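Re: [trullavside-writers] Ferry minister piece, and length in general

Yu-na Bae wrote:

> I've read the ferry minister draft twice and I still think it's too long. It
> came in at 927 words and the joke is finished by the end of the second
> paragraph: the minister is proud that the ferry was canceled on schedule.
> After that we get the harbor master, the brass band, the commemorative
> stamp and the interview with the gull. I like the gull. I would lose the
> other three.
>
> Also, are we sure about the name? "Minister for Departures" sounds to me
> like a real job in at least one country. And I don't want another round of
> letters like we had after the Renow piece.
>
> Can we settle this before it goes to Seok for printing?

Yu-na,

I agree on the length. I cut it last night and took out the band and the stamp completely. The harbor master is down to one line, where he confirms that the water is still there. I need him for that, or the minister's second quote doesn't make sense. The gull stays and now ends the piece.

On the name, I looked through the old issues and we have used "Minister for Departures" before, in the airport strike story. No one wrote in. I would keep it. If you feel strongly, "Minister for Crossings" works, but then the line about everyone being wished a pleasant departure has to go, and I think it's the best line in there.

The Renow letters were a different problem. We ran a made-up press release with no byline and a headline that could have been true. People were told their heating would be switched off so they could "enjoy a traditional winter," and some of them believed it, which I can't blame them for after the November they'd had. The fix we agreed on was that the first sentence has to contain something that plainly could not happen. The ferry piece does that. He is giving the speech from a podium on the sea bed.

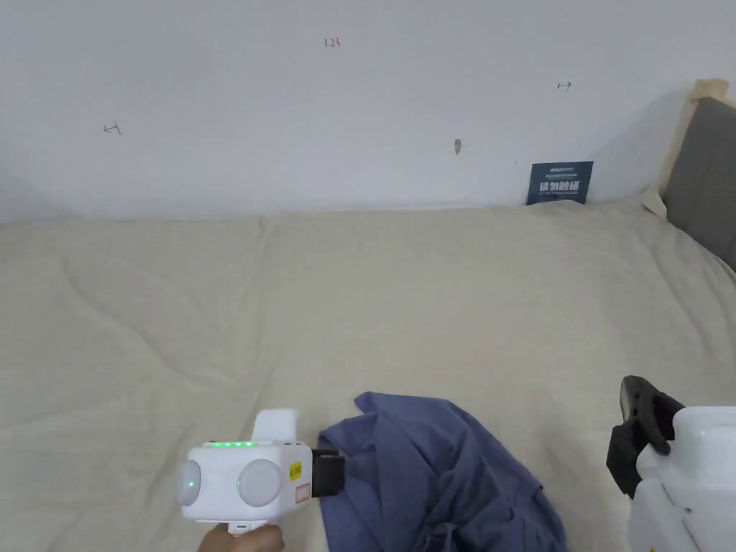
Beige sheet, white wall. Losau.

Other things for the next issue:

The speech parody. Two people sent me more or less the same piece, a head of government thanking the public for its patience with a crisis he has not been told about yet. Both are good. I suggest we run the shorter one and ask the other writer to hold theirs until spring. There will be another speech by then.

The horoscope for cabinet members. I'd like to drop it. It started as a space filler and it reads like one. If someone wants to take it over and do something with it, please say so on the list and not to me in private, so we don't end up with three people writing it.

The corrections column. This is getting more mail than anything else we do, and it takes ten minutes to write. Please send me more. They need to be one sentence each and they should correct something we never printed. The ones that explain the joke in brackets are getting cut.

Real politicians. The rule is the same as last year. Invented ministers in invented offices unless the person has said the thing in public and we can link to it. I turned down a piece last month that was funny but hung on a quote I couldn't find anywhere.

Numbers, for those who asked. The email edition went to 2,505 addresses last time, and Seok printed 1,180 of the paper one. I still have a box of those under the stairs – if you live near Losau and can put some out at the library or the train station, let me know and I'll drop them off.

Seok wants the pages a day earlier than usual, by noon. That means final text to me by six the evening before. Plain text in the body of the message, please. I can't open half of the attachments I get, and the formatting has to come out anyway.

The trimmed ferry draft will follow in a separate message so this thread doesn't get any longer. Comments on that one to the list.

Kyung-tae Myung
Trullavside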